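Subject: Re: [allotments] Blight-resistant tomatoes, and what to do with the rest of them
From: Octavio Aravena
To: Teston Growers list

Dear all,

Marian wrote:

> Has anyone on the list tried Daltov outdoors? I've had three bad
> summers with blight and I'm close to giving up on tomatoes
> altogether. The seed isn't cheap and I don't want to fill half
> the plot with something that tastes of nothing. I'd also be glad
> to hear how people keep theirs going into October, as mine
> collapse by the end of August whatever I do.
>
> Marian

Please don't give up, Marian! I nearly did the same after my second wet year here, when I lost the whole row in what felt like a weekend, and I sulked and grew nothing but beans on that side for a good while. I'm very glad I came back to it.

I have grown Daltov for 4 seasons now, always outdoors, always on the strip nearest the lane where the wind gets through. It does get blight, so don't believe anyone who tells you otherwise, but it gets it late and it gets it slowly. The lower leaves go first and if you take them off straight away (into the council bin, please, and never the shared heap) the plant carries on quite happily. Last year I was picking until the clocks went back. As for the taste, I would call it good and a bit sharp. My wife says it is a cooking tomato with ideas above its station, and she may be right, but she eats them.

If it's flavour you're after then Toledo is the better one by a long way – a big ribbed thing, rather ugly, wonderful with salt. It has no resistance at all, though, and I only risk it under cover. I put in two plants each May against the back wall of the greenhouse and treat whatever comes off them as a present.

Spacing matters more than variety, I think. When I started I crammed them in because I couldn't bear to throw a seedling away, and of course the air never moved and the leaves stayed damp until lunchtime. Now I leave a good stride between plants and give the spare seedlings to whoever is passing the gate. I water at the root in the morning with a can, never with the hose, and I take the side shoots out as soon as I can get hold of them. I used to feed once a week with the comfrey brew, but it stank out the shed and I've gone over to a bought feed at half strength. I can't say I've noticed any difference except that people come and visit me again.

On keeping them going into October, I'm afraid some of it is just luck with the weather. What has helped me is an old sheet of polythene over a frame, open at both ends, so that the rain stays off the leaves but the air still gets in. I put it up as soon as the first truss sets. It cost me next to nothing and has been through two gales. Stopping the plants after four trusses helps as well, painful as it is to pinch out a healthy top.

And then there's the glut, which you will have, I promise. I weighed everything one year out of curiosity and stopped writing it down when I got past 22 kilos, because by then I was bottling until bedtime and had no patience for scales. Green ones go into chutney with apples and a great deal of onion. The split ones I roast slowly with garlic and push through a sieve, and they freeze beautifully in old yoghurt pots. I keep the sound ones for the jars. If anybody would like the chutney recipe I'll type it out properly, though I warn you it came from my aunt and most of the quantities are in cups, one of which I no longer own.

I save my own seed from the Toledo, by the way, and have plenty to spare. Squeeze the pulp into a jar, leave it on the windowsill for three days until it smells dreadful, rinse and dry on a plate. Don't try to dry them on kitchen paper as I did the first time or you'll be planting small squares of kitchen paper in the spring. 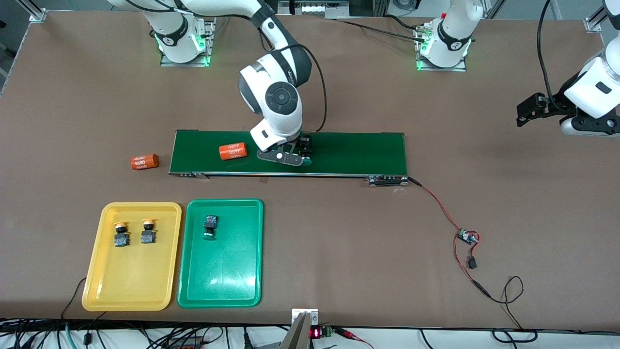
Joyce rang while I was writing and asked me to pass on that she disagrees with me about the polythene, which she finds makes the plants soft and brings in whitefly. She picks hers at the first blush and ripens them indoors in a drawer with a banana, and she had the last of them in the middle of November. She'd also like it known that she has never stopped a plant at four trusses in her life and doesn't intend to begin.

Well, she gets a better crop than I do most years, so you might want to try her way on one half of the row and mine on the other. I'd be very interested to hear how you get on.

Marian, I'll leave an envelope of seed for you in the tin by the water tank, along with a few Daltov that I bought and didn't sow. They are last year's but should still come up. Start them on a warm sill and don't be in a hurry – mine never go in before the end of March and they always catch up.

With warm wishes to everyone,
Octavio
Plot 9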